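Kudcombe Community Law Forum > Schools and Education > Uniforms, fees and enrolment

Can a school keep a $300 laptop bond if we leave mid-year?

Posted by Indira Bhat, 05/07/2018

Hi all! My son is moving from Varnham to a school closer to us and the office says the bond is "non-refundable after first term". The form I signed only says it's refundable "on return of the device in good order". He's handed it back with the charger and I have the receipt. Do I have any hope?

Brendan Ní Bhriain

Yes, I reckon you do, and good on you for keeping the form! What you signed is the starting point. If the "after first term" rule was in a handbook you were never given or pointed to, it's much harder for the school to lean on it. Write to the business manager (email is fine), attach the form and the receipt, quote the wording and ask for the money within a set time. I did exactly this when we left Phillips and had $275 back in 9 days. They kept the rest for a scratched lid, fair enough!

Keep it friendly. Our school has been terrific about most things.

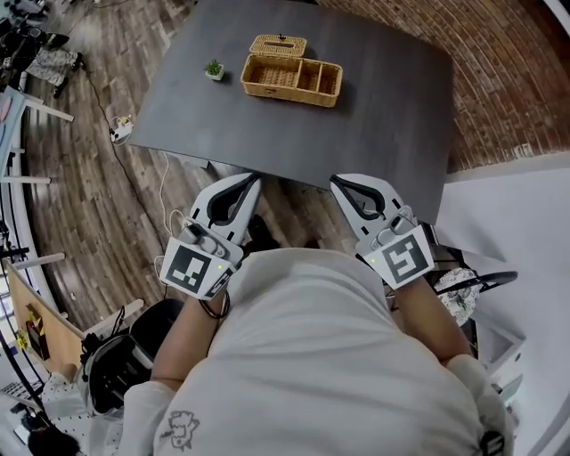 Gripper in each hand, at the table

Anyway, if the email goes nowhere, ask for the school's complaints policy and follow it step by step. After that there's your state's consumer affairs office if it's a private school, or the education department if it's public. Both are free to contact.

Phúc Quan

just ring them, worked for me

Pylyp Hutsuliak

Great answer from Brendan! One thing to add: check whether the form mentions a notice period. Ours wanted 4 weeks in writing, and I only spotted it in June when I reread the back page.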